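Grestdale Serving Tray, White, Raised Edge

Sold by Dallell Home and Pantry

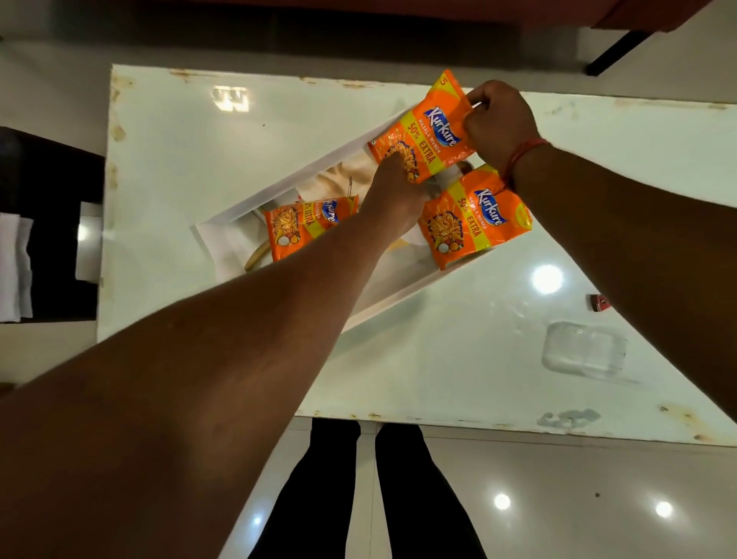

Can I wash the tray in the dishwasher?

We advise to wash it by hand with a soft sponge and mild soap. The printed inside will keep its color much longer this way, and the tray is so simple in shape that it takes less than one minute.

About this tray

The Grestdale is a rectangular tray with raised white walls and a printed picture of food on the inside, in pale beige and cream colors. It is made for snack packets, tea biscuits, napkins and other small things which otherwise go everywhere on the table. Many of our customers keep it in the middle of a shared table at work, and others use it at home when guests come.

The walls are the part we like most. On a flat board the packets slide down when you carry it, especially the shiny ones with much air inside. With the Grestdale you can walk from the kitchen to the next room without looking at your hands all the time. For Kurkure Masala Munch and similar packets we suggest to lay them flat, the front side up, so that everyone can read what it is. If one packet lies a little over another, it is no problem.

The print is quiet in color. We tried a stronger one in the first sample and it was too much together with bright packets, so we asked the maker to change it.

Details

Name: Grestdale
Shape: rectangular
Color: white outside, printed inside
Item number: 132
Sold as: single tray, or set of 2
Use: dry and packed food, cold drinks, table order
Not for: oven, microwave, cutting with a knife

How to arrange the tray

Put the largest packets first. Small sweets and loose sachets go last, into the corners. If you serve something without packing, lay a clean paper tissue on the print before. Oily crumbs can leave a shadow when they stay on it for the whole night.

Please don't stack packets higher than two layers. It holds, but the person who takes one from below will pull the others out.

For a long table we recommend to take the set of 2 and place one tray at each end. People don't like to stretch over the plate of their neighbor, and then the snacks stay uneaten.

Care

Wipe with a damp cloth after use and dry it at once. Don't use steel wool or powder cleaner. Tea marks on the white walls can be removed with baking soda and a little water, left for 3 minutes and then rinsed. Keep the tray away from the stove and from direct sun in the window, as the print can become yellow with the years.

Before you put the tray on a glossy table, wipe also the bottom side. A grain of sand or sugar under it can make scratches on the table top.

Other items in the same series

Clorden: a deeper model without print, good for fruit and bread rolls.
Tam: a small tray for two cups, same white color. It comes back in stock in February.

Both can be combined with the Grestdale, but they don't fit inside each other for storage. We were asked for this several times and we have passed the wish to the maker.

From a customer

"I bought two for our break room. My colleagues open the packets over the tray now and I have less crumbs to sweep. The print has one small scratch after some months, from a fork I think. I would buy again." Hjalti Fogh

Delivery and returns

The tray is sent in a flat carton with paper on both sides. Please check the corners when it arrives and write to us if something is broken, with your order number. Unused trays can be returned in the original carton. For trays which were already used with food we can't take a return.

Page updated December 2018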